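Thursday, late, print room

Finally got the Siriwan wedding album proofs off the big printer, and the skin tones are still pulling pink! Not terribly (the bride's mother will never see it), but I see it, and Atif saw it from the doorway before he'd even put his bag down. So I'm writing down what I tried before I forget again like I did in January.

First go was the Plikum luster paper with the profile that came with it. Too warm in the faces, and the dress lost all the stitching down the front. Second go, same paper, my own profile from the test chart, and the dress came back nicely but the pink stayed. Then I swapped to the Plakell matte, which I'd only been using for guest prints, and wow, much closer. The blacks are a bit weak on the groom's jacket. I can live with that, or lift the contrast a touch on those pages only.
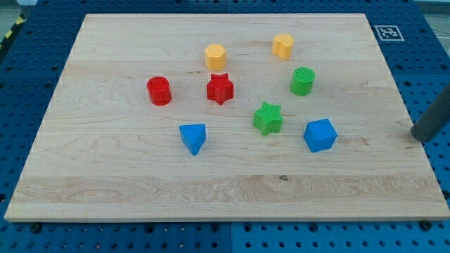 Anyway, the other half of the problem is the hall itself. Those reception shots were done at 400 in the garden and then way up once we got under the orange lights, and I balanced the whole lot off one frame of the cake table. Dumb. Atif Warraich's idea is to split the set at the point where they go indoors and balance the two halves separately, and I think he's right. He did that for the Usville couple and it saved him a whole evening.

We've got nearly 200 pictures picked and the album holds 18 spreads, so there's a cull coming too. I keep wanting to hang on to every single one of the confetti shots (they're so good, the little cousin with her mouth wide open!!) but two spreads of confetti is plenty.

To do:

- re-balance the indoor half, start from the first dance
- one more test strip on the Plakell, faces only
- order more matte, we're on the last box
- ask the couple if they want the speeches in black and white

Leaving the strips on the rack overnight so the ink can settle. Atif, if you're in before me, please look at them by the window and scribble on the backs which one you'd pick. Pencil, not the marker!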